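Questions I get about the Sestbridge house swap

Do I have to own my place to join?

Nope! Renters are welcome as long as your landlord says yes in writing. I rent too, and mine just wanted the names of whoever would be staying and a phone number. Email me the note and I'll add it to your listing.

How much does it cost?

There's a yearly fee of 250 and that covers as many swaps as you can fit in. No booking charges, no cut of anything. The fee is due in February, and if you join later in the year you still pay the full amount (sorry, I tried splitting it up by month once and made a terrible mess of the spreadsheet).

What if something gets broken?

Small stuff like a glass or a plate, just say so and replace it if you can. For bigger things we hold a deposit of 3000 from each household until both sides are back home and happy. I've only had to dip into it for a flooded bathroom and a very sad sofa. 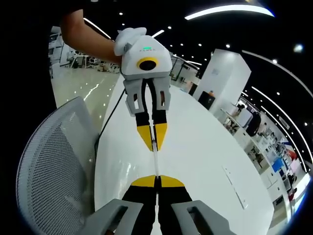

Can I swap with somebody at a different time?

Yes, and lots of people do. Kirsten Fogh has a cabin out at Fledusmont that she only lends in summer, but she likes to come into town in the fall. We keep track of nights owed, so you don't have to pack up and leave the same week your guests arrive.

My house is old and kind of quirky. Will anyone want it?

Mine was built in 1908 and the bedroom door only shuts if you lift it a little, and I've never had a gap in my calendar. Write the quirks down in your house notes — stairs, odd light switches, the neighbor's rooster — and people are very good about it.

Are pets okay?

That's between you and the other household. Some folks love having a cat thrown in with the deal! Please put it in the listing either way, and mention allergies before you agree on dates.

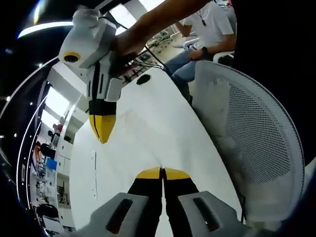

How clean does it need to be?

Fresh sheets, clean towels, an empty shelf in the fridge and some closet space. When you leave, strip the beds and take out the trash. You don't need to wash the windows.

Can we swap cars too?

Sure, if both insurance companies agree. Anas Moussa handles the car forms, so ask him first. He'll want to see your policy and your license.

Who do I write to if I get stuck?

Me, through the contact page. I answer most evenings after 8. If I'm off on a swap of my own, Rocío Segura picks up my mail, and she has all the same lists I do.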